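Do you really need premium gas in a car that only "recommends" it?

November 3, 2023

My owner's manual says premium fuel is "recommended for best performance." It does not say required. I have owned the car for 4 years and have been feeding it the expensive stuff the whole time, mostly out of a vague fear that something under the hood would start knocking and it would be my fault. In September I got tired of paying for a vague fear and switched to regular.

My brother-in-law predicted doom. So did the guy at the counter of the Droltum station on the edge of town, who has an obvious interest in the matter.

What the octane number tells you

Octane is a measure of how well the gas resists going off too early when it's squeezed. A higher number doesn't mean more energy in the tank, and it doesn't mean cleaner gas either, whatever the sign on the pump hints at. Detergents are a separate thing. If the engine was built for high compression and the book says premium is required, buy premium. I'm not arguing with that.

"Recommended" is squishier. Modern engines have knock sensors, and the computer pulls the timing back when it hears trouble. You lose a little power and maybe a little mileage. The question is how little, and I've noticed that the people most certain about it are rarely the ones keeping receipts.

What I got

I drove 2,049 miles on regular, same commute, same two trips out to Zandonside with the back seat full. By my receipts, mileage dropped by less than one mile per gallon. That could be the gas. It could also be the headwind, the roof rack I forgot to take off for a week, or the way I drive when I'm late. I don't trust my own number much and you shouldn't either.

Could I feel a difference? On the long grade before the Zandonside exit, I thought so once. Then Palesa Kruger filled the car for me without saying which grade she'd picked, and I guessed wrong. She enjoyed that more than I did.

I did all the arithmetic at home one evening with the receipts spread out, and came up with savings of $37.

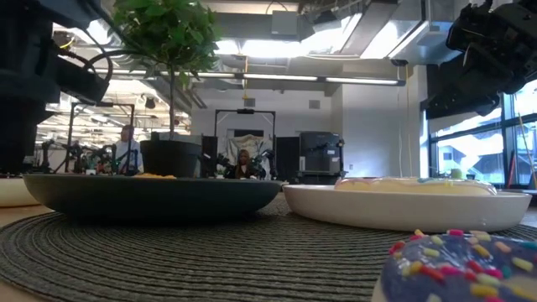

The part I'm still not sold on

Leire Arrieta, who knows more about engines than I do, says summer is the real test. Hot air, the AC running, a heavy load. She may be right, and my test missed the worst of the heat. If I were towing I'd go back to premium for the trip and not feel silly.

What I won't go back to is the mid-grade button. I have yet to hear a decent case for it from anyone whose manual doesn't ask for it. Next oil change I'll have the shop pull any stored codes, and if there's a knock code in there I'll post it, brother-in-law or no brother-in-law.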